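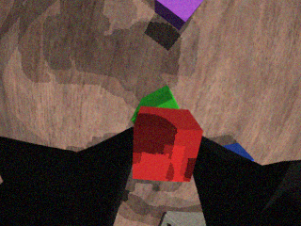 Tendley, July

Hi all,

Modupe Lawal wrote:
> How is the simulator coming along, and are you still
> planning to keep the shadows on? Mine got so slow
> I switched them off.

Thanks for asking, Modupe! Yes, the shadows are staying, blotches on the wood grain and all. My bench by the window looks much worse by late afternoon, so I'd like the arm to get used to it before I finish wiring the real one. The view from between the fingers has the red cube in the grip, with the green one right behind it — and that's the part I keep fiddling with, as the fingers hide so much of the table (the blue cube is barely peeking out past the right one).

I've run 134 grasps on the red cube so far and 9 went wrong, 7 of them with green set close behind. I may try narrower fingers if Hollis still has filament to spare. Did you ever move your camera higher up the wrist? I'd love to hear how you mounted it.

Warmly,
Nnamdi Nnaji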